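How to Clean and Look After a White Tabletop

Share this page 91 Comments 2

I have a soft spot for white tables. My first one came home from a flea market on a Saturday, strapped to the roof of a car that was really too small for it, and I've had one in nearly every room since. They make a dim corner brighter, they go with everything, and they show every single thing you ever do to them. Coffee, pencil, newsprint, the blue from a pair of new jeans if you sit on the edge (I have done this more than once). So I've ended up learning a good deal about keeping them clean, and I thought I'd write it all down in one place.

What you'll need

Two soft cloths, a bowl of warm water, ordinary dish soap, baking soda, and a white eraser of the kind schoolchildren use. I buy my cloths from Bolier, the little housewares shop near the station, but an old cotton T-shirt cut into squares does just as well and costs you nothing. If your table is painted wood or has a waxed finish, check what the maker says first, and try everything on the underside before you go near the top.

Step 1: Clear it and dust it

Take everything off. I mean everything, including the lamp you think you can clean around. Dust with a dry cloth before any water comes near the surface. Grit and water together make a kind of scouring paste, and that's how those cloudy patches get started.

Step 2: Wash with the grain

Put a small squirt of dish soap in the bowl and wring your cloth out well. It should feel damp in your hand and leave no puddles behind it. If your top has a grain or a brushed texture, follow it from one end to the other. Going in circles feels more thorough — I did it for years — but it pushes dirt down into the lines and leaves a swirl you'll notice every sunny morning.

Change the water when it goes gray. Then go over the whole top again with the second cloth and plain water, and dry it straight away.

Step 3: Look at it from the side

Now crouch down so your eye is nearly level with the table and look along it toward a window or a lamp. Straight down, a white top can seem perfect. From a low angle the light catches on the texture and you'll find the scuffs and drips you missed. I like to do this around four in the afternoon, when the sun comes in sideways at my house, but a desk lamp set down at one end will do the job at any hour. 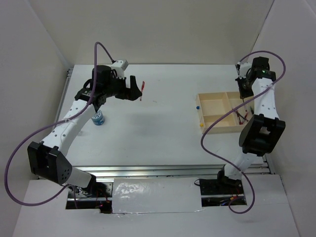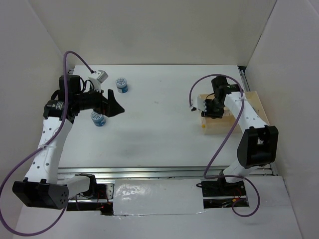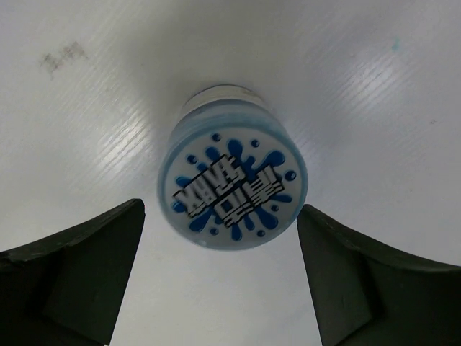
White tabletops; in the last picture the light picks out the fine grain, with a faint gray smudge toward the upper left.

Step 4: Deal with the marks

Start gently and work up. For a gray scuff, try the eraser first, with light strokes in one direction, and wipe away the crumbs. You'd be surprised how many marks give up right there!

If it's still with you, mix baking soda with a few drops of water until it looks like thin frosting. Dab it on, leave it while you make yourself a cup of tea, and lift it off with a damp cloth. Don't scrub. On a glossy top, even baking soda can dull the shine, so keep to the mark itself and be ready to stop.

Dried drips of glue or paint are best softened with a warm damp cloth laid over the top for a few minutes, then nudged off with the edge of an old plastic card. Please leave the metal scraper in the drawer. I took a crescent-shaped nick out of my Trametti desk that way, and I still rub my thumb over it when I'm on the phone.

Ink is the hard one. A cotton swab with a little rubbing alcohol will lift some inks from laminate, but it can strip paint or varnish, so test it somewhere hidden and open a window.

Step 5: Keep it that way

A quick wipe in the evening saves you a long scrub at the weekend. Put felt pads under anything heavy, and keep newspapers and cheap printed bags off the surface on humid days, August especially, when the ink seems to travel all by itself. If the table stands in strong sun, move your bowls and plants now and then so you don't end up with pale circles where they used to be.

And if a mark won't come out after two tries, let it be for a week. I've stopped seeing at least half of mine.

Get our home care letter in your inbox every month. Enter your email to subscribe. You can unsubscribe at any time.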